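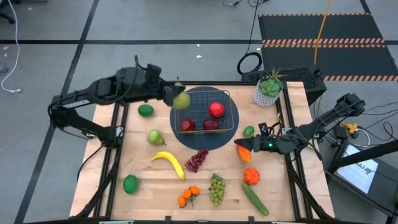
The Bulberg school district has changed the way it buys fruit. Until last year, apples, pears and other fresh fruit came under the same contract as bread, milk and frozen goods, and the schools took what the supplier sent. Fruit is now bought separately, by a small office within the district's food service department. The head of that office spoke with this bulletin at the department's building on Reminska Street.

The change began with a review of what was being thrown away. Kitchen staff had reported for years that fruit came back from the lunchroom with one bite taken out of it, or with none. "We had always treated that as a question of taste," the head of fruit purchasing said. "Children do not like pears, so we should order fewer pears. When we went into the schools and ate the pears ourselves, we found that they were hard. An adult would not have finished them either."

Under the old contract, fruit was delivered on the morning it was to be served. The terms listed size, grade and the absence of bruises. They did not mention ripeness. A supplier who sent firm, green fruit met every condition on the page, and firm fruit travels well, so firm fruit was sent.

"The contract described what the fruit should look like when the truck door opened," the head of fruit purchasing said. "It had very little to say about lunch."

The new terms divide fruit into two groups. The first covers fruit that can be served as it arrives, such as apples, grapes and oranges. The second covers fruit that goes on ripening after it is picked, among them pears, peaches, plums and mangoes. Fruit in the second group is delivered ahead of time and held at the district's storeroom in the Trirnis neighborhood, where staff check it each morning and send it out when it is ready.

The storeroom was already owned by the district and had been used for paper goods. Turning it over to fruit required new shelving, a second cooling unit and a good deal of cleaning. The office considered renting space from a private firm and decided against it. "A rented room would have been newer," the head of fruit purchasing said. "But we would have had to ask permission each time we wanted to change the temperature, and in the first months we wanted to change it constantly."

Checking is done by hand. A pear is pressed gently near the stem, where it softens first. Plums are judged by feel and smell, and mangoes in much the same way, as the color of the skin can be misleading from one variety to the next. Staff were trained by a retired grocer from the district, who was engaged for the first term and has been asked to return in September.

The office had looked at how other places manage the same problem. The head of fruit purchasing had earlier worked in Bragança, in the kitchens of a boarding school, and described the arrangement there as simple. "The cook knew the growers and telephoned them. If the peaches were not ready, there were no peaches, and something else was served. That works for a single kitchen. It does not work when menus are printed for the whole district and parents have them on the refrigerator door."

Printed menus were in fact one of the first things to be altered. They now say "fresh fruit" on most days and name a particular kind only when the office is certain of it. Some parents objected. Families of children with allergies pointed out that a general phrase was of no use to them, and the office accepted the point. Schools now post the kind of fruit by the lunchroom door each morning, and families who ask for it receive the same notice by telephone message. The head of fruit purchasing called the first version of the menu "a mistake that we should have seen."

The question of cost was raised several times in the interview. Fruit bought separately is dearer by the case, and the storeroom has to be staffed. Against this, schools order less than they did, as less comes back. The office has not published a final figure and the head of fruit purchasing declined to offer one before the accounts are closed. "I would expect it to come out slightly higher," the head of fruit purchasing said. "I have told the district so. I would not want anyone to think that this was put forward as a way to save money."

Deliveries have been the weakest part of the new system. The storeroom has 2 vans, and when one was off the road last winter, the outlying schools received their fruit a day late. Pears that had been right when packed were past their best when served. The office has since arranged to borrow a vehicle from the parks department when needed, and a written agreement is being drawn up.

There has also been some disagreement over cutting. Younger children eat more fruit when it is cut for them, and kitchen staff do not dispute this. Cutting takes time, however, and cut apples and pears turn brown quickly. Three schools tried cutting fruit at the serving counter, to order, during the spring. Children liked it and the lines grew longer. One of the schools has kept the practice for its youngest classes, who eat before the others; the remaining schools have gone back to whole fruit.

Asked what had been most useful, the head of fruit purchasing pointed to the visits. Members of the office eat lunch in a different school each week and are expected to take the fruit. They fill in a short form afterward. The file now holds nearly 100 of these forms, and they are read before each order is placed. Many contain a single remark. One, shown during the interview, reads in full: "Plums good. Bowl too high for the small ones to reach."

That remark led to lower serving tables at the school in question, a matter outside the duties of the fruit office and settled with the building department by letter.

For the coming year, the office intends to add melons, which the old contract left out because of their weight, and to ask for bids from growers as well as dealers. Small growers have told the office that they cannot supply every school at once. The terms are being rewritten to let them bid for a single school or a single month. Bids for the autumn will be opened at Reminska Street, and the terms may be read there during office hours or requested by mail.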